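Asunto: Re: [automatizacion-taller] Jornada de puertas abiertas en Pirihi, ¿alguien fue?

Hola a todos:
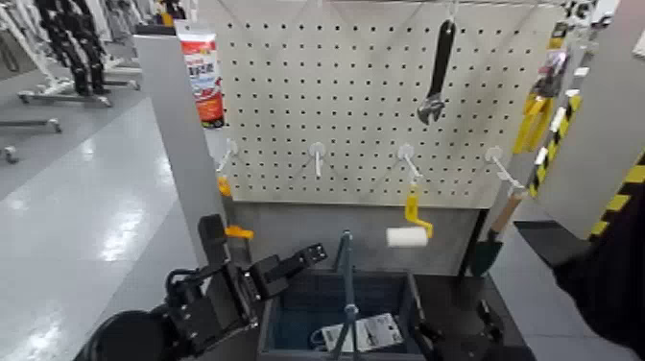
Yo fui, y todavía me dura la alegría. Contesto por partes a lo que preguntaba Flynn, que si no me lío y acabo contando solo lo que me gustó.

Flynn McPhee escribió:
> Buenas. Vi que en marzo abrían la nave de Pirihi para enseñar
> los robots de Grundex trabajando con herramienta de mano. Al final
> no pude ir. ¿Alguien que estuviera puede contar si es algo más que
> un vídeo bonito? Me interesa sobre todo saber:
> - si las herramientas eran de verdad o piezas preparadas
> - si dejaban acercarse y preguntar
> - cuánto espacio ocupa todo el montaje
> En nuestro taller tenemos 30 metros cuadrados libres, contando
> el pasillo, así que lo tercero no es una pregunta de trámite.
> Saludos, Flynn

> si las herramientas eran de verdad o piezas preparadas

De verdad, de las que tenemos todos. El puesto es un panel perforado blanco con sus ganchos y un cajón gris oscuro debajo, y allí había una llave ajustable negra, un rodillo de pintar con el mango amarillo, un tubo colgado con el tapón hacia abajo... Vamos, la pared de mi garaje pero ordenada. El ejercicio consistía en descolgar una pieza, dejarla en el cajón y luego hacer el camino contrario. Colgar es muchísimo más difícil que descolgar, cosa que yo no me había parado a pensar: hay que acertar con el agujero del mango en la punta del gancho, y la pieza se balancea. Estuve mirando eso un buen rato, embobado, y cuando la llave entró a la primera se me escapó un aplauso (no fui el único, que conste).

También hubo fallos, claro. El rodillo se le giró en los dedos dos veces y tuvieron que empezar de nuevo. A mí me gustó que lo dejaran ver. El chico que llevaba la demo paraba, enseñaba en la pantalla dónde creía el robot que estaba el mango y dónde estaba en realidad, y volvía a lanzar el ciclo. Se aprende más con eso que con media hora de diapositivas, que también las hubo.

Nos dijeron que llevan 2.990 intentos registrados en ese mismo panel, y que los primeros 600 casi no les sirvieron por un problema de calibración de la muñeca. Pregunté si los habían tirado y me dijeron que no, que los usan para comprobar que el sistema se da cuenta cuando algo va mal.

> si dejaban acercarse y preguntar

Preguntar, todo lo que quisieras. Acercarse, hasta las marcas amarillas y negras y con el robot parado. Entre ciclo y ciclo nos dejaron mirar la pinza de cerca y una señora de Borkitz, que hace mantenimiento de prensas, los tuvo diez minutos hablando de holguras. Estupendas preguntas, por cierto; si está en la lista, que se anime a escribir.

Lo que no conseguí que me aclararan fue el precio. Te remiten a Hastovetti, que es quien distribuye, y Hastovetti te pide primero un formulario. Lo he rellenado y ya os diré.

> cuánto espacio ocupa todo el montaje

Aquí creo que te voy a dar una alegría, Flynn. El puesto en sí es pequeño, un banco con sus paneles laterales. Lo que pide sitio es el hueco para que el robot se coloque delante y el pasillo de seguridad. En 30 metros cuadrados yo diría que cabe, aunque el suelo tiene que estar bastante liso, y el vuestro, si no recuerdo mal, tiene aquella rampa junto al compresor. Por allí tenían además un humanoide de piernas negras en un soporte blanco con ruedas. A ese no lo vi trabajar y me quedé con las ganas.

Me apunté un par de cosas sobre los ganchos (distancia entre ellos, largo de la punta) que creo que nos sirven aunque no compremos ningún robot en la vida. Las paso a limpio y las mando en otro hilo para no mezclar.

Piensan repetir la jornada después del verano, por la mañana otra vez. Si se junta gente de la lista, yo llevo coche y me caben tres.

Un abrazo,
Julián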